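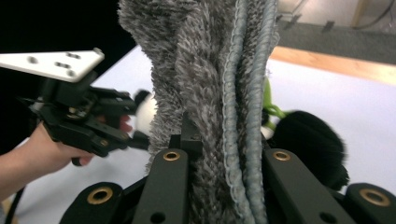
Figure 3. Clearing soft items from a tabletop with two hand-held grippers.

4.2 Planning the equipment budget

When we first sat down to plan what the Fadlow study would need, we did what I suspect many small labs do, and put nearly all of our attention into the big purchase. The grippers themselves got pages of discussion, while the things they would be picking up got a single line marked "objects, assorted." We would gently encourage other groups to turn that around. Soft goods are a good case in point. The shaggy gray fabric held in the jaws in Figure 3 has a long pile and a braided edge, and a thick, folded piece like that asks something quite different of a gripper than a small plush toy does, so a plan that prices "fabric items" as one kind of thing will leave a lab short of one or the other.

Our budget for objects and small parts was $2000, and by the end of April we had spent $1813 of it. We bought 47 soft items in all, and kept 40 of them in regular use, with the rest held back as spares (a habit we picked up on the earlier Drollbridge work and have been very glad of ever since!). We asked two suppliers, Sornier and Ankrah, to quote on the same list. Sornier was cheaper on the toys and Ankrah on the larger textiles, and we ended up splitting the order, which cost us a little more in shipping but let us send back the few pieces that shed too much.

Grippers used by hand also bring a layer of small costs that is easy to miss when you are comparing prices on the main unit. Screws, cables and spare linkages all belong in the plan from the start, and we now give them their own line, along with a bit of money for replacement tips. We had folded these into "general supplies" the first time through, and it made for some awkward conversations when that line ran dry well before the sessions were over.

Storage deserves a kind word too. Plush and long-pile goods take up far more shelf space than their price would suggest, and we had to add a second cabinet that was not in the original plan. Its cost came out of the furniture budget and is left out of the totals given in this section.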